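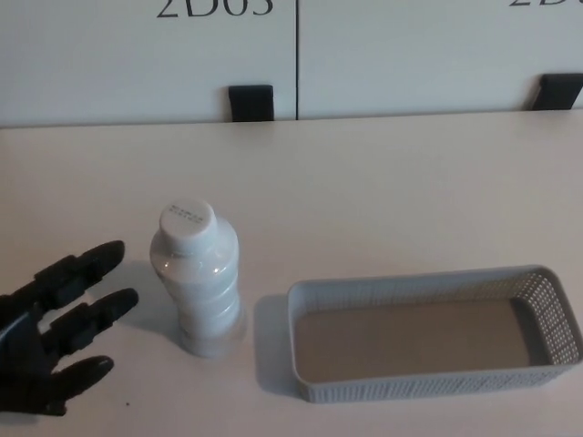

Progress report to the Trindade Fund
Project: Preka supply room refit
Prepared by Benito Valcárcel, Nastance
August 24, 2019

Work done this period

The old shelving has been taken out and the white cabinets are in along the back wall. All the doors hang straight after a second adjustment. The worktable is in place in front of them and is being used for sorting.

We have started moving supplies out of cardboard boxes and into plastic baskets. The long, shallow gray ones were chosen over the deep bins in the original plan. They fit the cabinet shelves two deep, and short bottles can stand in them without getting lost under other things. The perforated sides also make them easier to wipe out. We ordered from Plurkik, and the price came to $657 including delivery, against a budget line of $800.

Small screw-cap bottles are the slowest part of the job. Many had only the print on the cap to go by, and it is too small to read from a standing position. Each bottle is now checked at the table and given a larger label before it goes into a basket. So far 513 items have been entered on the new stock list.

Problems

The first set of labels did not stick well to ribbed bottles. We switched to a narrower label that goes on the cap. This cost us four working days and $220, taken from the contingency line.

One cabinet arrived without shelf pins. The replacements have been shipped but are not here yet, so that cabinet is not in use.

Next period

Finish labeling the bottles, fill the remaining baskets, and fix a shelf plan inside each door. Staff will be shown the new layout once the last cabinet is ready. We still expect to close the project in November and are not asking for any change to the grant amount. Receipts for the baskets and labels are attached.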